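2020-11-30

# Gotcombe Wellness Fair: one skeptic, one afternoon

I went to the Gotcombe fair with a sore shoulder and low hopes. My sister-in-law swears by sound baths, and I had promised her I'd try one before making any more jokes.

The fair had 39 stalls in the old Zendcombe mill, spaced well apart, with masks on and the big doors propped open. Entry was free, but very little past the door was.

First stop was Rernemex, which sells a mat with crystals sewn into it. The man at the stall told me it "resets the cells." I asked what they get reset to. He said balance. The mat costs $500 and it plugs into the wall, so as far as I could tell it's a heating pad with rocks in it. I lay on it for ten minutes. It was warm. My shoulder liked the warm part, but my $20 heating pad at home gets the same review.

Then the sound bath, run by Amerley Dankwa, in a side room with the blinds down. I'll be fair to her. She made no claims about curing anything, and when a woman asked if the bowls would help her thyroid, Dankwa told her to see her doctor and keep taking her pills. We lay there for 29 minutes. The low bowls are pleasant, the high ones got into my fillings, and someone by the wall snored through most of it. I came out calm. I'm also calm after any half hour on the floor with my phone off.

I asked her whether she believes in the frequencies chart on her leaflet. "Some of it," she said. She wouldn't say which parts.

The Bettencourt table offered aura readings and a practitioner course starting in June, at nearly $4000. My aura was green, then blue when I went back an hour later with my coat off. I asked what graduates are licensed to do and got a long answer about intention — no license came up in it. The refund terms were "on the website." I've looked since, and I can't find them. 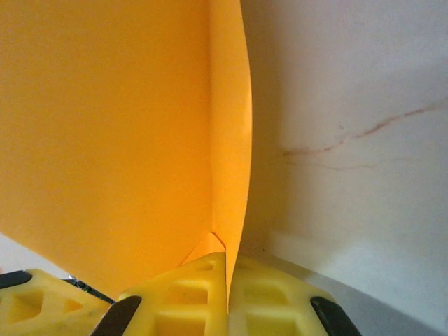 *Orange paper, folded along one side.*

Parking was easy and the soup was good. The talk on sleep at three was plain advice about bedtimes and coffee, and it drew the smallest crowd I saw all day.

Would I go again? For the bowls, maybe, if they cost less than a massage. The shoulder is about the same. I have a physical therapy appointment next week and I'm keeping it.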